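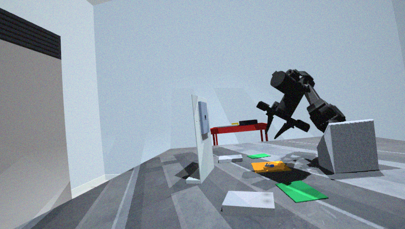

Steinar Overgaard fragt, ob wir die Ergebnisse aus der Simulation überhaupt schon als Ergebnisse bezeichnen dürfen, solange am echten Arm erst so wenig gelaufen ist. Er würde lieber von einem Zwischenstand sprechen, und die Erfolgsquoten gehörten seiner Meinung nach nur mit der Szenenverteilung daneben in den Bericht.

Einverstanden, also Zwischenstand. Verteilung steht unten dabei.

Start Projekte Berichte Team Kontakt Intern

Zwischenbericht Folex, Arbeitspaket Greifen und Umsetzen
An: Förderstelle Lusdale
Stand: März

Kurz vorweg: Methode läuft, Zahlen besser als im letzten Bericht, Übertragung auf Hardware hinkt hinterher. Details unten, bitte Nachsicht wegen der Form, der Abgabetermin ist heute 18 Uhr.

Was gemacht wurde

Umgestellt von festen Greifpunkten auf gelernte Zielposen. Das Netz bekommt das Kamerabild und die Gelenkwinkel, gibt einen kurzen Abschnitt Bewegung aus, danach wird neu geplant. Vorher: ein Plan pro Griff, dann blind durchfahren. Bei kleinen Objekten war das der Hauptgrund für Fehlgriffe, der Finger kam ein paar Millimeter daneben runter und hat das Teil weggeschoben.

Trainiert ausschliesslich auf gerenderten Szenen, 2.000 Stück, Räume, Licht, Möbel und Bodenbeläge zufällig gezogen. Arm immer auf dem Sockel, Zweifingergreifer. Kleine Objekte liegen auf farbigen Unterlagen am Boden, dazu kommen Gegenstände im Raum, die mit der Aufgabe nichts zu tun haben (Tische, Stellwände, Platten). Die stören das Netz absichtlich. Ohne sie hat es im alten Stand gelernt, einfach die auffälligste Farbe anzufahren, sah gut aus und war wertlos.

Schatten jetzt ebenfalls variiert. War Oddur Tofts Vorschlag, hat eine Woche Rechenzeit gekostet und sich gelohnt, siehe Ergebnisse. Der Arm wirft seinen Schatten oft genau dorthin, wo das Objekt liegt, und das alte Netz hat die Schattenkante gerne für die Objektkante gehalten.

Ergebnisse (Simulation)

Testsatz: 287 Szenen, nicht im Training enthalten. Davon 207 mit Erfolg, d.h. Objekt gegriffen, angehoben, auf der Zielunterlage abgelegt. Macht 72 Prozent. Letzter Bericht lag auf demselben Satz bei 58 Prozent.

Verteilung, wie von Steinar gewünscht: 140 Szenen mit freiem Objekt, 96 mit Objekt im Schatten, 51 mit Hindernis in Reichweite des Ellbogens. Erfolg in der Reihenfolge 118, 66, 23. Das letzte ist schwach, klar. Der Planer kennt den Ellbogen nur als Kugel und die ist zu gross, deshalb bricht er oft ab obwohl noch Platz wäre. Kein Problem des Netzes. Wird trotzdem als Fehlschlag gezählt.

Schattenvariante einzeln abgeschaltet: die Schattenszenen fallen von 66 auf 41 Erfolge, die freien bleiben fast gleich. Bleibt also drin.

Noch nicht verstanden: in 11 Szenen fährt der Greifer richtig an, schliesst sich aber nicht. Die Ausgabe für den Greifer hängt knapp unter der Schwelle. Schwelle senken hilft, dafür schliesst er dann woanders zu früh. Evtl. braucht der Greifer einen eigenen Ausgang mit eigener Gewichtung, Versuch läuft.

Hardware

Arm in Wilville steht, Kalibrierung Kamera zu Basis erst beim dritten Anlauf brauchbar. Bisher nur Anfahrten ohne Objekt, keine Griffe. Dazu also keine Quote in diesem Bericht. Latenz höher als angenommen, das Netz selbst ist schnell genug, die Bildübertragung nicht. Olatunji liefert eine neue Schnittstellenkarte, Termin zweimal verschoben, jetzt zugesagt bis Monatsende.

Abweichungen vom Plan

Meilenstein 3 (erste Griffe am echten Arm) rutscht um sechs Wochen. Meilenstein 4 bleibt vorerst, wird aber eng. Mittel für Rechenzeit zu vier Fünfteln verbraucht, mehr als geplant wegen der Schattenläufe. Wir bitten um Umwidmung aus dem Reiseposten, Formular liegt bei. Gesamtsumme ändert sich dadurch nicht.

Nächste Schritte

- Ellbogen im Planer als Kapsel statt Kugel, Oddur
- getrennter Ausgang für den Greifer, Lauf bis nächste Woche
- Karte einbauen, Latenz neu mesen
- danach 50 Griffe in Wilville, gleiche Unterlagen, gleiche Objekte wie in der Simulation
- Testsatz bleibt eingefroren, auch wenns weh tut

Steinar möchte den Szenengenerator vor dem nächsten Bericht an Lusdale übergeben, damit dort unabhängig nachgerechnet werden kann. Von uns aus gerne, braucht aber noch eine Anleitung, und die Lizenz der Möbelmodelle ist ungeklärt. Rückmeldung dazu bitte an Oddur Toft, er sammelt.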